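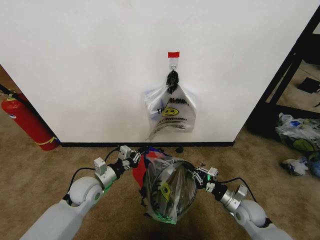

Photo: Eduardo Bautista / Nunirbridge Reuse

Progress note, May — back room and bag reuse, Blackburn

Quick one as promised, full figures to follow with the claim form.

Where we are. Back room in use since the start of the month. Walls painted white, carpet stayed (the tan speckled one, cleaned twice, will do another year). Black shelving is up past the end of the wall. Still want a second unit but that can wait for the next instalment.

Bag point. Hook is on the wall, red tape above it so people know which spot we mean. Trial bag hung up, one of the THANK YOU ones with the smiley face, handles tied at the top. Idea is a full bag of bags goes on the hook, next person out to the shop takes it with them. Works ok so far. One hook is not enough on a busy morning, and we'd like 3 more in a row at the same height. Cost is small, will come out of fixings.

Sorting. This is the bit that is behind. Bags are still ending up on the carpet by the shelving, crumpled, smileys in with the blue and white ones. Needs a proper bin or crate. Vutden quoted for 4 crates with lids, we thought it steep, have asked them again without the lids. No answer yet. In the meantime Eduardo is doing a clear-up at 4 each afternoon and it does help.

Fire extinguisher. Red one in the corner on the left is leaning, needs a bracket or a stand and a sign over it. I know this was on your list from the last vist. Plumix do the brackets, order going in this week. Please count this one as open till I confirm.

Money. Of the £2000 awarded most of the room costs are now spent — paint, shelving, carpet clean. Crates and brackets still to come out of what's left. No overspend expected. Reciepts are scanned, Eduardo has them.

People. Five regulars on the rota, same as last time. Would like one more for mornings. Card is up in the shop window.

Next
Three more hooks up
Crates ordered, pile off the floor
Extinguisher on bracket, sign up
Carpet — pick up bits along the black baseboard, the hoover doesn't get that far in

One ask. Could the second instalment come through before the crates are ordered, even part of it? Vutden want payment up front and it would save us moving money about. If not, fine, but let me know either way so I can tell them.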